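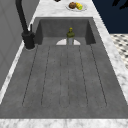 Figure 3. Close view of the sink in the Trarngate cell, with the bottle standing where the drainboard meets the deep basin.

4.2 Setup of the Simulated Sink Cell

All trials in this section were run in a single simulated kitchen, referred to as the Trarngate cell. The cell contains one sink station, the counter surrounding it, and an open cabinet compartment above. The counter, the sink, and the cabinet are fixed bodies. The bottle, the plate, and the food items are free bodies and may be moved by the arm or by the reset routine.

The sink required more work than any other part of the cell. It has a shallow grooved section and a deeper basin, and the change in height between the two is the feature that most often disturbs a standing object. In the first version of the model, the collision shape of the sink was a single flat slab with a box cut out of it. The grooves were drawn on the surface but had no effect on contact. A bottle released at the boundary, as in Figure 3, was supported by a floor that did not match the one being rendered.

The slab was replaced by separate collision parts for the drainboard, the basin floor, and each basin wall. The grooves were left as surface detail. The parts were given a small overlap at the boundary so that no narrow gap remained for an object to catch in. The faucet was given its own collision shape, including the spout, so that a path planned across the basin would be rejected if the wrist passed through it.

4.3 Gripper Marker and Camera Check

The position of the gripper is shown in the operator view by a red sphere. The sphere has no mass and takes no part in contact. It is drawn at the point between the fingertips, as reported by the Stovley arm model, and is larger than the fingers so that an operator can find it quickly. The size has a cost. When the gripper is near the front rim of the sink, the sphere can hide part of what lies behind it. In Figure 4 it covers the lower part of the plate and much of the front of the sink, while the bottle remains in view.

The front camera was therefore placed so that the shelf, the tiled backsplash, and both sections of the sink could be checked together. The corn on the shelf and the bottle at the sink are both used as reference objects for this check. If either one is missing from the view before a trial begins, the operator reloads the scene and records the fault. 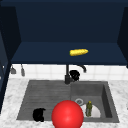
4.4 Reset and Upkeep

Scene resets are handled by the Nikolaidis loader, which reads the starting pose of each free body from the Gesham layout file. After loading, the simulation is stepped with the arm held still until all free bodies have come to rest. A reset is accepted only if every body remains within its allowed distance of the stored pose.

A total of 226 resets were attempted in March. Of these, 200 were accepted and used for trials, and 26 were rejected. In 13 of the rejected resets the bottle had tipped at the edge of the drainboard. The remainder were traced to an outdated layout file, which was withdrawn. The stored height of the bottle was then corrected, and the settling check was repeated before further trials were run.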